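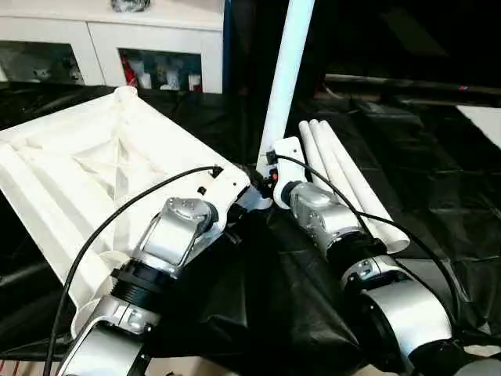 It is just after seven in the morning and Katalin Szilágyi is already cross with a pipe. She has been trying to get it to stand up in a tray, which is the sort of thing any of us could manage while talking on the telephone, and she has done it badly four times running. In her defence, she isn't using her own hands. She is sitting on a kitchen stool with a pair of handles in front of her, and everything she does with them is done a moment later by two robot arms on the other side of the bench.

"Bin that one," she calls over her shoulder, and Kornél Deák, who looks after the recordings, presses a key and bins it.

I had come to Borbély expecting, I suppose, to see a robot do something clever. Borbély makes plastic fittings for plumbers and kitchen firms, and for the past year it has lent a corner of its workshop to a small outfit called Stosero, which wants to teach machines the fiddly jobs that come at the end of the line, where parts are put together and packed. What I found was a good deal more like a piano lesson. You do the thing, you do it again, and somebody kind but firm tells you that your wrist is wrong.

The idea is simple enough to explain over a cup of tea, and Katalin did explain it to me over several. In the old way of doing things, a person sat down and wrote out every movement the arm should make, so many degrees this way and so many that, and woe betide you if the part had been put down a finger's width to the left. In the new way, nobody writes the movements at all. A person steers the arms through the job, the cameras watch, the joints keep a note of where they were, and the whole lot is saved as one example. Gather enough of them and a learning system can begin to work out for itself what picking up a pipe is supposed to look like.

"Enough" is the word that gives everyone trouble. Stosero's present task is called Ovia (Rüdiger Kuhlmann names them, and won't say where he gets the names) and it involves bringing a white pipe and a white moulded tray together, one in each gripper. When I visited they were collecting in sittings of 36 examples, with a rest in the middle, and nobody was allowed more than 2 sittings in a day. That rule came in during March, after Rüdiger noticed that the late afternoon examples all had a kind of weary slouch to them. The arms had learned the slouch beautifully.

I was given a go, naturally. The handles are lighter than you expect, and for the first minute it is great fun – you wave, and a large silver arm waves back at you. Then you try to pick something up. You can't feel the pipe, you see. You have only your eyes to tell you that you've got hold of it, and white parts look very much alike when one passes in front of another. I dropped the pipe, found it, gripped it far too low and sent it leaning off like a fence post after a gale. Kornél was very gracious about it and kept my attempt in a folder marked with a question mark.

The black plastic sheeting on the bench was Dorottya Farkas's suggestion. They had begun on a bare worktop, a pale one, and pale parts on a pale top gave the cameras a dreadful time. So down went the sheeting, and there it has stayed, wrinkles and all. I asked whether it shouldn't be ironed, or at least pulled straight, and Dorottya looked at me with some pity. Real benches aren't tidy, she said. If every example is gathered on a perfect surface, the system will go to pieces the first time it meets a crease. For the same reason the spare tubes are put down differently before each attempt, sometimes side by side and sometimes all anyhow, and the tray begins at whatever angle it happens to land.

There is more argument about this sort of thing than you might think. Should a clumsy example be kept? Katalin says no, and quickly. Anikó Fülöp, who worked on Borbély's packing line for years before she took up the handles, says it depends on the clumsiness. If she fumbles a pipe and then catches it nicely, she wants that kept, as a lesson in how to recover. An earlier task, Korker, was gathered with nothing in it but tidy work, and the system that came out of it was charming to watch until something slipped, at which point it simply carried on with empty fingers as if nothing had happened. Anikó does a very good impression of it.

She is also, everyone agrees, the best of them at this. It was lovely to watch her. She doesn't hurry, and she keeps both arms working together, the left tipping the tray up a little while the right brings the pipe across, much as you might tilt a saucepan towards the spoon. When I asked how she had learned it she said she hadn't, particularly, she had just packed a great many boxes.

By the time the kettle had gone on again Katalin was back on the stool. She lifted the pipe, lost her patience with it, put it down, took a breath and lifted it once more. Kornél watched his screen and said nothing for quite a while. Then he said, "Keep," and she reached for the next one.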